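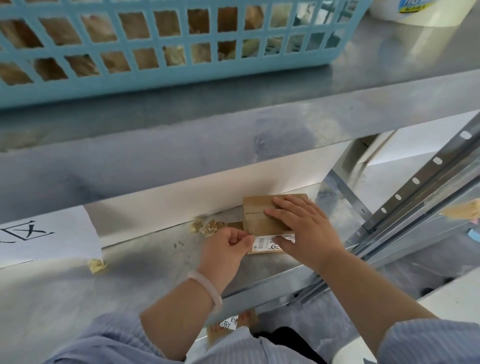

Checking the label edge on a small carton, lower shelf of the rack.

How to prepare shelves and cartons for robot picking: the rules we follow

Updated Wednesday, October 2, 2019

When we started with mobile picking robots at the Urnwood store, most of our stops did not come from the robots. They came from labels that had lifted at one corner, and from small pieces of packing paper left on the shelves. We wrote these rules in February and have corrected them several times. They are for the people who prepare the racks before a robot is allowed into the aisle.

Before you begin

Put the aisle in manual mode at the Wakora panel and wait for the steady amber light. Hang your own tag on the panel. One person, one tag — if two of you work in the aisle, there must be two tags. Do not reach into a rack while a robot is moving in the same aisle, even if it is at the far end.

Roll back loose sleeves, and take off hanging badges and long necklaces. Close-fitting bracelets are allowed for label work but not for work on the robot itself.

Step 1. Clear the shelf surface

Remove all scraps of paper, tape and card from the steel. The depth sensor may read a crumpled piece of paper as the corner of a carton, and then the robot will try to pick it up. Look also along the back of the shelf, where small pieces collect. Take them out by hand and put them in a bag. Do not brush them through to the level below.

Wipe the front lip of the shelf with a dry cloth. Bare steel reflects the lamps, and finger marks make the reflection uneven.

Step 2. Check the label

Keep the carton still with one flat hand on the top. With the thumb and finger of the other hand, test the edge of the label. If it lifts, press it down from the middle to the outside. If it lifts again, print a new one and place it over the old one, so that the old barcode is fully covered. Two readable barcodes on one face will stop the line.

The label must be on the face which looks to the aisle. It should not go over a flap, where it will tear when the carton is opened.

Handwritten numbers are permitted for our own use, but the robot does not read them. Every carton needs a printed barcode as well.

Step 3. Place the carton

Leave at least 28 mm between cartons and 8 mm between the carton and the shelf lip. The heaviest load for one shelf is 800 N, and this includes any baskets. Open baskets with mixed parcels are for hand picking only and must be marked so in the Wukura software.

Zone signs should lie flat or be fixed at both ends. A sign that leans forward can hide the first carton from the scanner.

Step 4. Give the aisle back

Walk the full length once and look at every level, including the lowest. Take your tag from the panel. The last person to remove a tag presses the reset button and stays outside the yellow line until the first pick is finished.

If the panel shows code 1029, a reader has found a barcode it cannot match. Go back to manual mode, hang your tag again and repeat Step 2 for that shelf. Please do not clear the code from the office.

Questions about these rules go to Theophilus Nartey. Changes to the spacing values must be agreed with Evangelista before they are used on the floor.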